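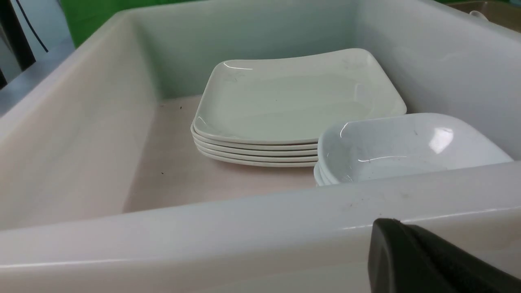 3 min read

Ticket: Label printer drops every second job after spooler update
Product: Cinura Print Queue, on-site install
Site: Skamurley depot, packing line 2
Status: Resolved
Opened: March 7, 2026

Reported problem

Labels for bin stock print normally when sent one at a time. When a batch is sent from the Zolamwood inventory screen, every second label is missing. The queue shows all jobs as complete. No error on the printer panel. The shift lead reports plain gray plastic bins going back to the shelf with no label, which then fail the scan at pick.

Environment

Printer: Dekker desktop thermal, network connection, fixed address
Media: 100 mm wide roll, gap sensing
Queue host: one server, shared with the office printers
Recent changes: spooler update applied overnight, before the first failed batch

Log

Entry 1. Asked site to power cycle the printer and resend the batch. Same result. Single labels still fine.

Entry 2. Media calibration run from the panel. Gap detected correctly, feed length matches the stock. Test page clean. Ruled out a sensor fault, as a skipped label would leave a blank on the roll and there are no blanks.

Entry 3. Swapped the network cable and moved to a spare switch port. No change. Port counters show no dropped packets.

Entry 4. Bypassed the queue. Sent the same batch file straight to the printer from a laptop on the same switch. All labels printed. The fault is between the inventory screen and the printer.

Entry 5. Turned on job capture at the queue host. Each job arrives complete. The host opens a connection, sends the job, closes, then opens the next one at once. The printer accepts the second connection but discards the data while it is still closing the first. The host sees an accepted connection and marks the job complete.

Entry 6. Compared settings with the backup from before the update. The delay between jobs was 600 ms. It is now 0. The update wrote a new default over the site value.

Fix

1. Open the queue settings and select the label printer.
2. Set "Delay between jobs" to 600.
3. Set "Wait for printer ready" to On.
4. Restart the queue service. A reload does not pick up the change.
5. Send a test batch and compare the printed labels with the job list.

Result

Site ran 3 full batches with no missing labels. Job capture turned off again, as it fills the disk quickly.

Follow-up

Unlabeled bins from the affected batches need to be reprinted from the stock list, not from job history. Job history marks them as printed and will skip them. Site has the procedure.

The office printers on the same host were also reset to 0 but show no fault. Left as is.

Default value reported to the Cinura product team. A fix to keep site values during an update is planned for May. Until then, export the queue settings before updating and check the delay afterward.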